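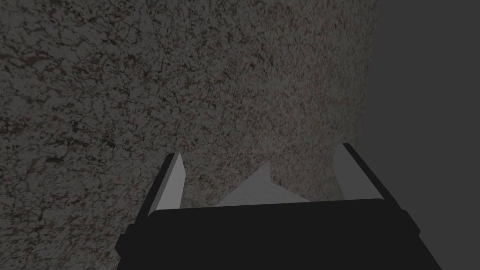 *Speckled gray, with fine dark veins and a little reddish-brown.*

# Mushi sitting cushion

Mushi is a round cushion for seated meditation and for slow breathing practice. We make it in our workshop in Rutbridge under the name Datitden. The cushion is filled with buckwheat hulls, and it has an inner bag with a zipper, so you can change the height by yourself.

When it leaves us it is 13 cm high and contains 2,000 grams of hulls. Most people find this too high in the first week. Please do not take out hulls immediately. The filling settles after some days of sitting, and only then you know which height you need.

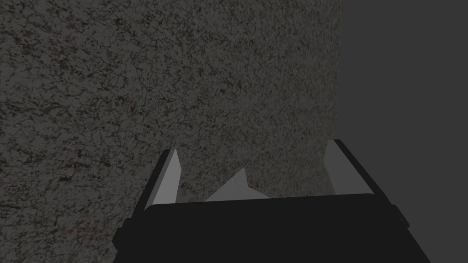

**Sitting supports / Cushions / Buckwheat**

The outer cover is of cotton canvas and can be washed at low temperature. The inner bag must not be washed, and the hulls must not become wet. If they do, spread them on a sheet in a dry room and turn them by hand two times a day until they are dry again. They can smell a little like bread during this time, and the smell goes away.

## How to set the height

1. Sit on the cushion with crossed legs, on the front third of it.
2. Look if both knees come down to the mat. If one knee stays in the air, the cushion is too low for you or too soft.
3. If your lower back feels pushed forward, open the zipper and take out one cup of hulls.
4. Sit for the length of your normal practice before you take out more.

Keep the hulls in a closed jar. After a year or so you will perhaps want to put them back, as the old ones become flatter.

For kneeling positions you can turn the cushion on its side and put it between the feet. It needs to be well filled for this. If you use it in both ways, we recommend to order one extra bag of hulls.

## Colors and delivery

The cover is available in plum, sand and dark blue. The plum cover is sold out until July. Orders that arrive before Friday noon are sent on the same day. A cover without filling can also be ordered, and it fits every Mushi we have made, including the older ones with buttons. Our last count was 3,053 cushions, and we still repair the first ones.

We exchange a cushion within six weeks when it was used only indoors. Please write to Eluned Sayce in the workshop before you send it back.

## From our customers

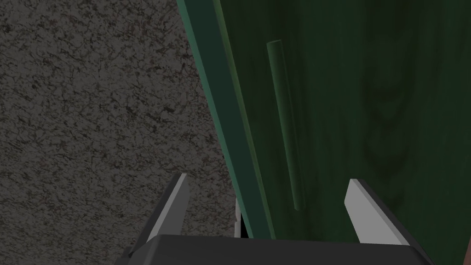

Arwel Rowlands: I sit twenty minutes every morning and my left foot always went to sleep. With the Mushi it took me three tries to get the height right, and I ended up with much less filling than I expected. The foot is fine now. My only complaint is the noise of the hulls when I shift, which is quite loud in a silent room.

*Reply from Datitden:* Thank you, Arwel. The noise becomes less when the hulls have settled. If it still disturbs you after a month, we can send you the thicker inner bag. You only pay the postage.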